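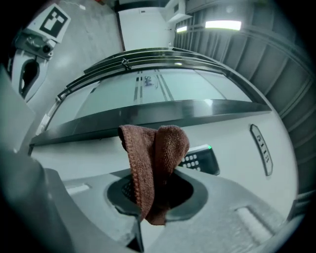 Brown microfiber, stitched hem, folded over

kmakela
11/21/20
Grip question for indoor hard courts. I play 2 hours at a time and sweat heavily through the right hand. Currently on a Dorkus dry overgrip, replaced every 6 hours of play. By the second set the handle rotates on off-center hits. Would a towel grip be better?

rostska_saimi
Towel grip absorbs more but adds thickness. Go down a size on the bare handle if you switch. Wipe the palm with microfiber at changeovers, not terry. Terry leaves lint on a tacky surface.

J. Acharya
Disagree on the lint. I have used terry for 9 years on tacky overgrips. Rotation on off-center hits is mostly a frame stability issue. What is the static weight and where is the balance?

kmakela
Juntunen 100, 2 points head light. Stock, no lead.

J. Acharya
Add lead at 3 and 9 before you change the grip.

rostska_saimi
Lead will not help a wet handle. Change one thing at a time or you won't know which one did it.

jrebelo
Rosin powder. Reapply every other changeover. Check that your club allows it on the court surface, mine stopped in December.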